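Brass band for an outdoor street party: how do I keep the low end from disappearing?

Posted in Live Music & Small Events

Babak Yazdani

Hi everyone, I've been reading this board for a while and finally have something to ask. Our neighborhood association puts on a summer street party on Bostberg, which is a sloping residential street with houses close on one side and a big open park on the other. This year I got talked into handling the music, and I booked a New Orleans style brass band called Storkulen. There are 7 of them: two trumpets, trombone, tenor sax, sousaphone, snare and bass drum. I heard them in a bar in December and they were so good that I walked home grinning like an idiot.

Now for the worry. A friend of mine went to a show they played in a parking lot this spring and said that from the back you could hear the trumpets and the snare and pretty much nothing else. The sousaphone player is the heart of that group! He takes these long, funny, wandering solos, and it would break my heart if people by the food tables missed them. The band says they normally play with no amplification at all and they're happy either way.

My budget for sound is 2,000 dollars, and that has to cover everything, including a person to run it if we need one. The permit says amplified music has to stop at 9 pm, but acoustic music can go on until 10. So I would also like to know whether it makes sense to do one set with speakers and one without. Has anybody here done something like this? I play a little clarinet, badly, but I know next to nothing about microphones, so please go easy on me.

Abdelkrim Nasr

Hi Babak, what a lovely thing to be planning. I've mixed outdoor shows for a good many years now, mostly jazz and wedding bands, and brass outdoors is one of my favorite jobs, so forgive me if I go on a bit.

Your friend is right about the parking lot. Trumpets are very directional and they cut through anything, while a sousaphone needs something behind it to push the sound forward. Indoors the walls do that for free. In an open lot it just floats off over the cars. So before you spend a penny, think about where the band stands. You said there are houses close on one side. Put the band with their backs to the houses, facing the park, as near to a solid wall as the neighbors will put up with. Garage doors are good for this, and brick is even better. I would also put them at the bottom of the slope and let the crowd stand uphill, so the people in front don't soak up everything before it reaches the food tables.

Then mic only what needs it. For a group this size I would put one clip-on mic in the bell of the sousaphone, one on the tenor sax, and one vocal mic on a stand that anybody can step up to for a solo or to talk to the crowd. Leave the trumpets and drums alone, they'll be fine. Ask the sousaphone player if he owns a clip-on already, because many of them do, and they can be picky about it.

You'll want two decent powered speakers on stands and one subwoofer. Please don't let anyone rent you a sub for each side, you have neighbors! Put the speakers level with the front line of the band or a step ahead of it, or that bell mic is going to howl at you.
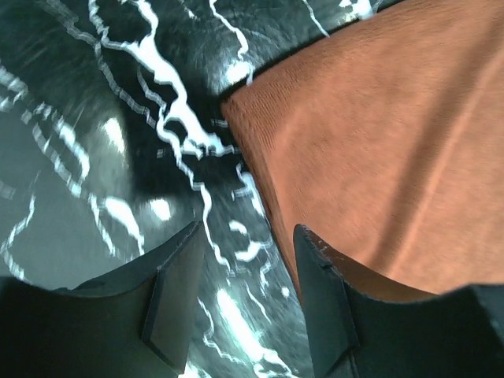

As for the money, the last time I priced a package like this for a block party it came to 1,436 dollars with the engineer, delivery and pickup included. That was through Farico, a small rental place near me, and your prices may be different, but it should tell you that your budget is workable. If there's anything left over, spend it on a long heavy-duty extension cable and some rubber cable ramps for wherever people walk. You'll have strollers and grandmothers going back and forth all evening.

Now, your two-set idea, which I like very much. Do the amplified set first, while folks are eating and chatting and spread all over the street. Then at 9 switch the system off, ask the band to come down into the crowd, and let them play in a loose circle, or even walk up the hill and back if they feel like it. By that hour people have usually drifted closer together, and a brass band from six feet away doesn't need any help from me. I did a party like this with a bandleader named Abdel Hamid, who marched everyone once around the block, and there were kids banging on saucepans at the back. I still think of it as one of the best nights I ever worked, and my gear was already in the van for that part of it.

Do read the permit carefully though, and ask whoever issued it whether a parade counts as staying inside your closed area. Some towns mind a lot about that. Write back if you'd like me to look over a quote.

hornlinehelen

I play trombone in a street band, and I agree with most of what was said above, but I'd skip the speakers altogether. We've played to pretty big crowds with nothing and it was fine. Get the trumpets to point their bells up a bit during the sousa solos, or better yet lay out, and tell the snare player to use brushes or just hats for those parts. Bands know how to do this if you ask them nicely ahead of time.

Also, feed them before the show and put out lots of water. We once did 14 tunes in full sun with one cooler between us and I could hardly feel my lips by the end.

Babak Yazdani

Thank you both so much! There's a brick garage near the bottom of the hill that should be just right, and I'm going over tonight with a pie to ask the owners. Abdelkrim, I'll post the quote when I have one. And yes, plenty of water, I've written it down.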